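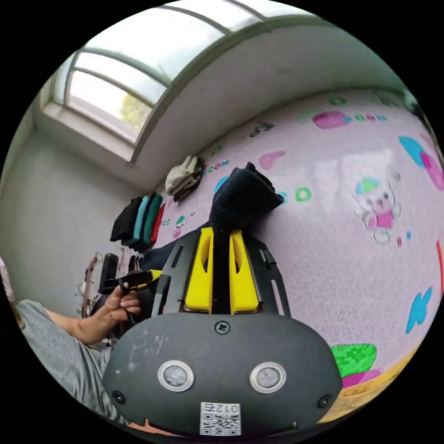 How should ribbed socks and knit hats be folded before they go into the insert?

Fold them flat along the ribs, in halves or thirds, to the width of the cell, and place them in the insert with the fold facing up. Do not ball socks or turn one cuff over the pair.

Section 7. Sorting, Folding and Loading Small Knits

This section applies to the Vimel 618 drawer insert in both the standard and the deep version. Assemble the insert as described in Section 3 before continuing. If you have the Cotska divider set, read 7.4 first.

7.1 Before you start

Clear a flat surface at least as wide as the drawer. A bed, a table or a clean floor will do. Sort near a window during the day if possible. Navy, black and charcoal knits are hard to tell apart under warm indoor lighting, and most mismatched pairs come from sorting in the evening.

All items must be fully dry. Check the cuffs and any doubled brim with your fingers. These parts hold moisture longer than the rest of the piece.

CAUTION: Do not load damp knits. The insert has a closed base and does not drain. Moisture left in a cell can mark the fabric and the drawer bottom.

7.2 Sorting

1. Empty the laundry onto the surface and spread it in a single layer.
2. Pull out hats, gloves and scarves. Set them to one side.
3. Turn all socks right side out.
4. Divide the socks by height: no-show, ankle, crew, knee.
5. Within each height, match pairs by rib width first and color second. Two dark socks of the same color often differ in the rib.
6. Put single socks in the end cell. Do not discard them until the next two washes have been sorted.

Note: Socks of the same model bought at different times may have faded differently. Pair by fade if the difference is visible.

7.3 Folding

Socks, crew and taller

1. Lay one sock flat with the heel up.
2. Place the second sock on top, toes and cuffs aligned.
3. Press the air out from toe to cuff with the flat of the hand.
4. Fold the toe end to the cuff.
5. Fold once more. For knee socks, fold in thirds at this step.
6. Stand the pair on its open edge. It should stay upright without support. If it falls open, repeat step 3.

Socks, ankle and no-show

1. Stack the pair as above.
2. Fold once, toe to cuff.
3. Load two pairs to a cell, side by side.

Knit hats

1. Unroll the brim and lay the hat flat.
2. Smooth the crown toward the brim. Do not pull across the ribs.
3. Fold the left and right sides in to meet at the center.
4. Fold the crown down to the brim.
5. Load with the rounded fold up.

Hats with a pompom do not fit the standard cell. Use the deep version, or store them on a shelf.

CAUTION: Do not hang ribbed knits from the brim or cuff with clips for storage. The clip leaves a dent and stretches the edge.

7.4 Loading the insert

The standard insert has 8 cells. With the Cotska divider set fitted, the two rear cells are each split lengthwise, and knee socks must be moved to the front row.

1. Start at the rear left cell and work forward.
2. Place the heaviest knits at the rear.
3. Leave enough room in each cell to slide in one finger. An overfilled cell will bow the divider and the drawer may catch.
4. Close the drawer slowly the first time. If the top of a fold touches the drawer above, refold that piece in thirds.

Note: Wool items may be stored with a Mutness cedar strip. Put the strip in the slot along the rear wall, not in the cells.

7.5 Care

Remove the insert once each season and shake out the lint. Wipe the cells with a dry cloth. If a divider has bowed, take it out, reverse it and refit it. Replacement dividers are ordered from Smits under the part number molded into the underside of the insert.

Continue with Section 8, Stacking Two Inserts.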